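Card Swaps as a Way In: Report on Our Papercraft Term Project
Turkgate College, Craft and Community module
October 2020

When our group first sat down to choose a topic, we had a long list and a lot of friendly arguing, and in the end we settled on handmade card swaps, mostly because two of us had grown up in houses full of ink pads and ribbon ends. We wanted to find out whether a beginner who had never cut a mat layer in their life could finish a set of matching cards good enough to trade with a stranger.

We invited 6 beginners from the Harholm evening class and gave each of them the same starter kit: plain card blanks, one stamp set, two inks, a border punch and a sheet of patterned paper. Everybody had three sessions to design one card and then make it over and over until they had a full set for the swap.

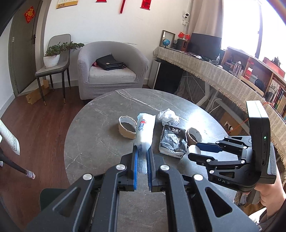
The first session was slower than we had planned (we talked far too much, I'm afraid), and most people went home with one sample card and a great many scraps. By the second they had worked out their own little assembly lines, stamping everything first, then punching, then gluing, and the room got wonderfully quiet. One person changed her whole design halfway through and still finished on time, which we were all delighted about!

Between them the group made 65 cards that went into the swap. Our paper came from Bhuiyan, a small shop near the college that let us have 400 offcuts for next to nothing, and we are very grateful for that. The Arkus punches we borrowed were harder work. They jammed on the thicker card, and if we ran the project again we would test every tool on the real paper beforehand.

We would also leave more drying time after stamping, as several lovely fronts were smudged in the rush to get them packed. The next swap is planned for December, and four of the beginners have already asked for a place.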